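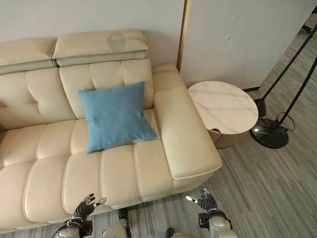

Why do people doze off on the sofa when a good bed is waiting down the hall? For most of our households in McIver and Ferkow, the evening nap began as a sit-down after tea and simply went on longer than planned.

We asked 34 adults to keep a sleep diary through September, and we remain very grateful for the care they took with it. By sofa we mean any padded seat for two or more, such as the cream leather one with a light blue cushion in Figure 2.

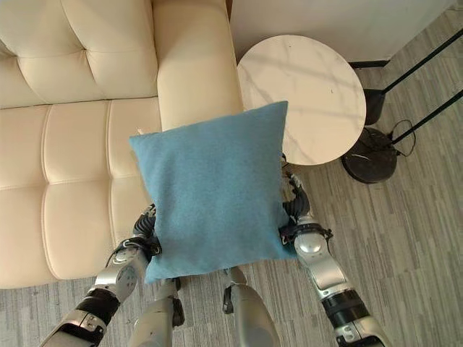
One diarist told us that she slept better in the lounge than she ever had in the bedroom, and that she had given up feeling guilty about it. Remarks of that kind turned up in both towns, and we have kept them beside the nap times. 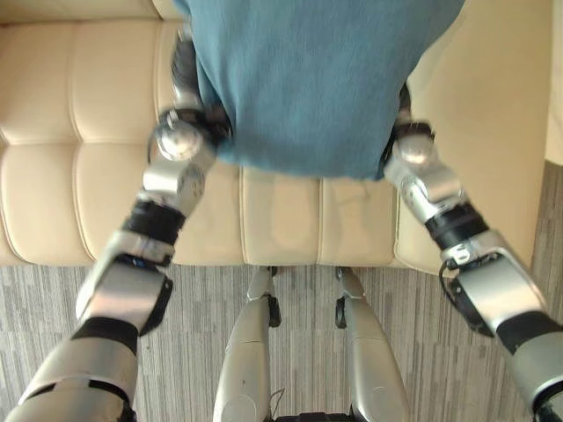 How long did the naps last? The usual nap was 26 minutes, although a few ran well into the late news and were entered the next morning, with apologies in the margin.

Neighbourhood made little difference, and neither did the colour of the furniture, which we had rather hoped might matter. Lamps left on were another story,

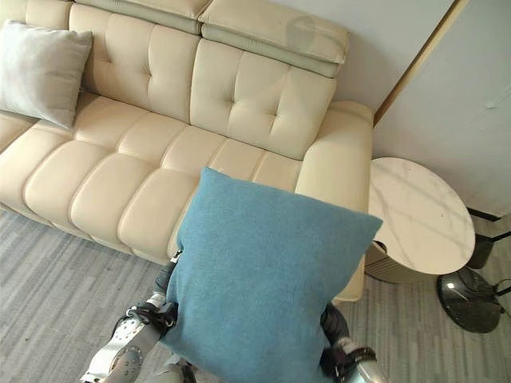

and the diarists who dimmed theirs tended to write down longer naps, up to 30 minutes on a quiet weeknight. We come back to lighting in the next section, along with the television.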